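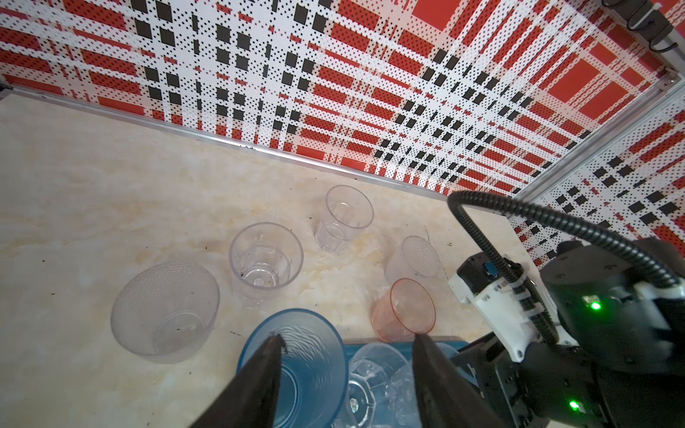 Verres à facettes, gobelets martelés et bol bleu sur la table marbrée.

Vaisselle en plastique : le rangement des gobelets

Cette page fait partie de l'inventaire illustré de la cuisine commune de l'atelier Godoy. Les pages précédentes portent sur les assiettes, les couverts et les boîtes de conservation. Celle-ci est réservée aux gobelets et aux petits récipients en plastique, ainsi qu'au plateau qui sert à les transporter. La mise à jour date du 13 avril 2019.

La vaisselle en plastique est arrivée chez nous en plusieurs fois. Les verres à facettes viennent d'un achat fait en novembre chez Meker. Les gobelets à surface martelée étaient déjà dans les placards quand nous avons repris la cuisine. Les pièces teintées ont été achetées à l'unité, surtout par In-ho Kwon, pour que les enfants retrouvent leur verre pendant le goûter. Elles ne forment pas une série et il ne faut pas chercher à les compléter.

Pour l'inventaire, nous distinguons deux familles de verres incolores. Les verres à facettes ont des parois à pans droits et un fond plus étroit que l'ouverture. Les gobelets martelés ont une surface bosselée qui accroche un peu mieux dans la main. Ils glissent moins quand on les porte à plusieurs, mais ils s'empilent mal avec les autres. Un martelé coincé dans un verre à facettes demande parfois qu'on s'y mette à deux pour le sortir, et on finit par rayer l'un ou l'autre.

Le gobelet rose est le plus pâle de la vaisselle teintée. Sous un éclairage fort, on le prend facilement pour un incolore. Le bol bleu a l'intérieur ondulé et translucide ; il est classé avec les gobelets parce qu'il voyage sur le même plateau. Il sert aux fruits secs, aux quartiers de mandarine et, certains jours, aux bouchons que l'on met de côté.

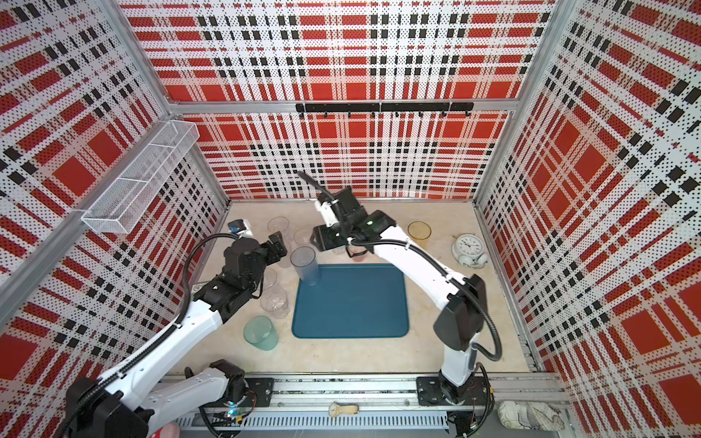
Gobelets clairs et teintés autour du plateau, réveil à double cloche à droite.

La table a un plateau beige d'aspect marbré. On y pose toute la vaisselle avant de la trier. Les panneaux perforés à carreaux rouges, blancs et noirs ont été choisis par Hryhorii Bilyk, contre l'avis de presque tout le monde. Les gobelets incolores se voient mal devant ce motif, et Jabari Kioko demande depuis longtemps un fond uni. La question reste ouverte. Les trous, eux, sont pratiques : on peut y fixer à peu près n'importe quoi et changer d'avis ensuite.

Le panier en fil métallique blanc, accroché au panneau de gauche, est divisé en compartiments. Il est prévu pour les petites choses : pinces, pailles, couvercles. Les gobelets n'y vont pas. La rangée de crochets noirs, au fond, est destinée aux torchons et aux tasses à anse. Une barre du même genre avait été essayée près de l'évier, mais elle était trop basse et l'on s'y cognait.

Côté couleurs, on trouve un grand gobelet bleuté, un vert pâle et un jaune ambré. Le bleuté est haut et sa teinte le rend facile à repérer. Le vert pâle est celui de Vsevolod Savchuk, qui le laisse volontiers à qui le veut. L'ambré sert de verre doseur pour le sirop ; le niveau habituel est à deux doigts du fond. Il n'y a pas de graduation, et les dosages varient selon la personne.

Le réveil blanc à double cloche appartient à la cuisine. Il sert à minuter le trempage et les infusions. On le remonte à la main, il avance un peu, et sa sonnerie s'entend depuis la cour. Prière de ne pas l'emporter à l'étage.

Pour le tri, la règle est simple. Les incolores à facettes ensemble, les martelés ensemble, les teintés à part. Les piles ne dépassent pas sept pièces. Au-delà, elles penchent dans le placard et le verre du bas devient difficile à dégager. Les gobelets qui présentent une fêlure au bord sont retirés tout de suite et posés sur l'étagère du haut, où Sugeng Kusuma les récupère pour ses semis.

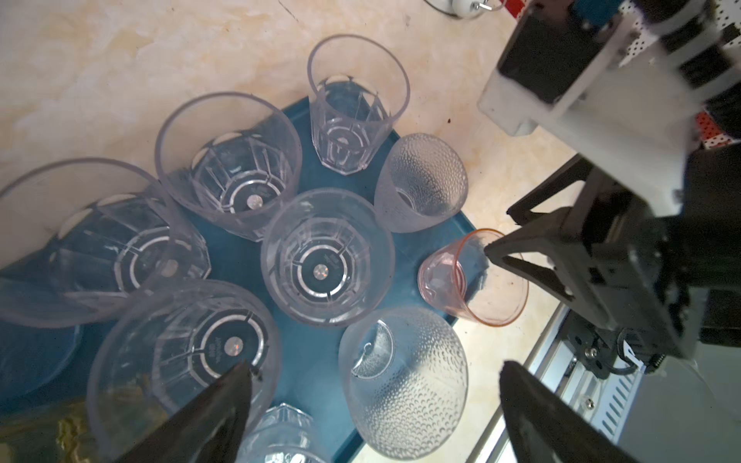
Le plateau chargé : verres à facettes, gobelets martelés et gobelet rose pâle.

Vus du dessus, les verres se distinguent surtout par leur fond. Plusieurs verres à facettes portent un anneau blanc et une petite pastille ronde et brillante au centre de la base. Nous avons renoncé à enlever ces pastilles une par une. Celles qui se décollent seules au lavage sont jetées, les autres restent. Le grattage au couteau est à éviter, il laisse des marques qui retiennent ensuite le calcaire.

Le plateau, d'un bleu qui tire sur le vert, a des angles arrondis. C'est un modèle Imau, acheté avec deux autres qui se trouvent maintenant dans la salle de réunion. Il se nettoie à l'éponge et se range debout, contre le côté du placard. Quand il est bien rempli, les gobelets couchés roulent et finissent sur le bord, en particulier le rose. Pour traverser le couloir, mieux vaut faire un deuxième voyage ou coucher les gobelets au milieu, entre les verres posés sur leur base.

Les martelés prennent plus de place que les facettes. Leur bord s'évase et l'on ne peut pas les serrer autant. Si le plateau doit aller au jardin, on ne prend que des facettes.

Entretien

Lavage à la main, eau tiède, éponge côté doux. Le lave-vaisselle a blanchi une première série de facettes et nous ne l'utilisons plus pour cette vaisselle. Le séchage se fait à l'envers sur un torchon, jamais en pile. Les traces de sirop au fond de l'ambré partent avec un peu de vinaigre blanc laissé 3 minutes.

Les surfaces bosselées se frottent dans tous les sens, car le dépôt s'installe dans les creux. Une petite brosse Mosato est suspendue sous l'évier pour cet usage. Elle ne sert à rien d'autre, et surtout pas aux casseroles.

Emplacements

Verres à facettes : placard de droite, étagère du milieu.
Gobelets martelés : même placard, étagère du bas.
Gobelets teintés et bol bleu : tiroir profond, sous la table.
Plateau : debout, côté gauche du placard.
Réveil : sur la table.

Les corrections et les oublis sont à signaler à Jabari Kioko, qui tient la liste. La prochaine page portera sur les carafes et les pichets.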